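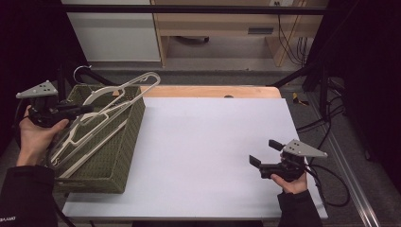

A green woven basket with a couple of hangers, on a table at the Serow open day.

I had been meaning to get to the Serow open day for years, and this September I finally made it, with my friend Olesia Boiko in the passenger seat reading me the directions and a bag of plums between us. It's a lovely drive once you leave the highway, all orchards and low stone walls, and we still managed to be the second car in the lot!

Serow dyes and finishes linen in the old Dremirham mill, down by the river. Nadiia Tkachenko took our group of 25 through the dye room first, and she let us stand there as long as we liked, asking silly questions (mine was whether the river ever turns blue, and no, it doesn't, they clean the water before it goes back). She told us she started there at nineteen, sweeping up lint, and has now been with them 30 years. I could have listened to her all day.

Upstairs was the weaving floor, and goodness, the noise. Demyd Sirko ran one of the looms for us for a few minutes and we all just stood and grinned at each other, because talking was hopeless. I got to feel cloth before and after washing, and the difference is much bigger than I'd have guessed – the first like cardstock, the second like an old pillowcase.

Lunch was beet soup and rye bread in the yard, and Olesia went back for seconds. The shop closes at 3, so do go there before the tour if you want the remnants bin. I came home with two dish towels and a very nice piece of gray-blue that I have no plan for yet.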